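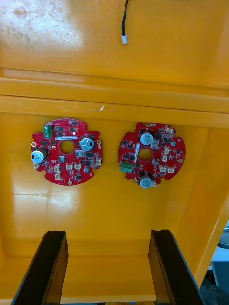
Deux cartes rouges au fond d'un bac jaune, un câble noir et son connecteur blanc.

Le tri par bacs, vu de près

On m'a vendu la méthode Heva comme la fin du désordre dans l'atelier de Clarach. Un bac par famille de pièces, un plateau métallique au milieu, et tout devrait tomber sous la main. J'ai passé assez d'années à chercher des vis dans des boîtes « définitives » pour me méfier. Voici donc quelques vues de la table, avec mes remarques, qui ne plairont pas forcément à Dzintra Urbonaitė : c'est elle qui a choisi les bacs et qui les défend.

Commençons par les cartes. Rondes, rouges, percées au centre, avec des encoches et des petites languettes sur le pourtour. Posées à plat côte à côte, elles prennent une place folle, et le condensateur qui déborde du contour, sur celle de gauche, est exactement ce que j'accrocherais avec ma manche. On me répond que les bacs sont profonds. Certes. Une paroi haute n'a jamais empêché deux cartes de frotter l'une contre l'autre. Quant à l'étiquette blanche collée au-dessus du trou, je veux bien qu'elle serve à l'inventaire, à condition d'avoir une loupe. 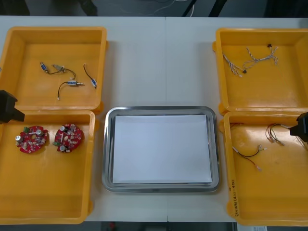 Le principe, sur le papier, tient en une phrase : les bacs vont par paires, de part et d'autre du plateau en inox, et ce qui est en cours de tri passe par le milieu. Aivar Hunt m'a dessiné ça sur un coin de feuille en mars, avec des flèches. Les flèches étaient très convaincantes.

Mon doute porte surtout sur les petits solénoïdes à fils noirs. Un fil souple, cela fait des boucles, et une boucle attrape toujours celle du voisin. À Drindthorpe, où l'on travaille de la même façon, ils ont fini par attacher chaque fil avec un lien. Je trouve cela plus sage — et plus long, évidemment, ce qui ne figure dans aucun argumentaire. Le catalogue Chauke compte 1 547 références de rangement et je n'y ai pas trouvé de bac cloisonné à la bonne taille. On fait donc avec des fonds tout plats. 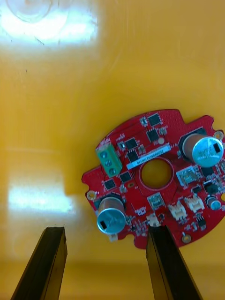

Pour le bornier vert, en revanche, je rends les armes. Trois vis alignées, bien visibles, la fente tournée vers le haut : on reconnaît le bon modèle sans retourner la carte, et le jaune derrière aide l'œil. J'avais ricané de cette couleur. Je ricane un peu moins, même si le plastique brillant renvoie les lampes du plafond et qu'il faut parfois pencher la tête pour distinguer quelque chose. Il se raye aussi. Un gris mat m'aurait paru plus reposant, mais les rouges y ressortiraient moins, j'en conviens.

Dzintra annonce 300 pièces triées dans une matinée. J'attends de compter moi-même. Je voudrais surtout savoir combien il en reste à reprendre l'après-midi, chiffre que l'on oublie toujours de noter.

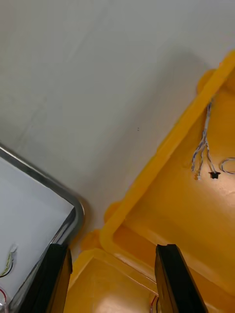
Dernier point, les bouts de fil. Dans toute méthode de rangement il y a un endroit où atterrit ce qui n'a pas de case, et je parierais volontiers que le plateau finira par jouer ce rôle. Un morceau jaune-vert et blanc, un autre rouge, et dans deux mois une pelote. Aivar propose de le vider chaque soir. Il proposait la même chose pour le tiroir à embouts, que je n'ouvre plus qu'avec précaution.

Les petits lobes arrondis sur le rebord des bacs m'intriguent également. Servent-ils à l'empilage, à la fixation ? La fiche n'en dit rien, et les deux réponses que j'ai obtenues à Clarach se contredisent. Si quelqu'un chez Heva lit cette page, je suis preneur d'une troisième.

Textes et légendes mis en ligne le 11 juin 2024.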